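A maple play board for shape blocks

I made this board after getting fed up with blocks skidding off the carpet and under the sofa. It's a slab of maple, planed flat and oiled, and it has turned out to be the nicest thing I've built in ages (and it's only a board!).

What you'll need: a few maple planks, wood glue, clamps, a sanding block with 80 grit and something finer, and a food-safe oil. I used Pleltia because there was half a tin left over from a chopping board.

1. Choose your planks
Lay them side by side and shuffle them about until you like the look. I was tempted to hide the plank with the knot in it, but my friend Hortensia Nina talked me into keeping it and I'm so glad she did – it's where everyone puts their finger first.

2. Glue and clamp
Run glue along the edges, clamp up, wipe off the squeeze-out with a damp cloth and leave it overnight. Don't over-tighten or the whole thing will bow. Mine did the first time, and I had to plane for about 20 minutes to get it flat again.

3. Sand and oil
Start with the 80 and work up. Go with the grain, and take the sharpness off the front edge while you're there. Then wipe on the oil, wait a bit, wipe off the extra and do it all again the next day. Any swirls in the wood really come up at this point, so enjoy it.

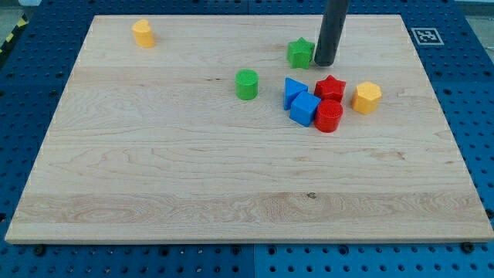 Maple board with the shape blocks out. The little knot is towards the bottom.

4. Add the blocks
Ours have a slightly rough, printed feel, which I like because they don't slide. Bright colours look lovely on pale wood. Start with them spread out and give each shape a bit of room, then try grouping some. A blue cube next to a blue triangle is a good pair for talking about what's the same and what's different. I like to put the yellow heart off on its own in a far corner, so there's something to go and fetch. The green star will stand up with one point in the air too, if you're patient.

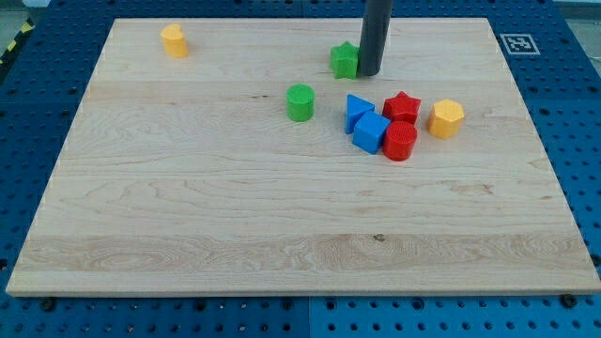 Looking after the board
Wipe it with a barely damp cloth and dry it straight away. Never soak it. I re-oil mine every March, both sides, and stand it on edge until it's dry.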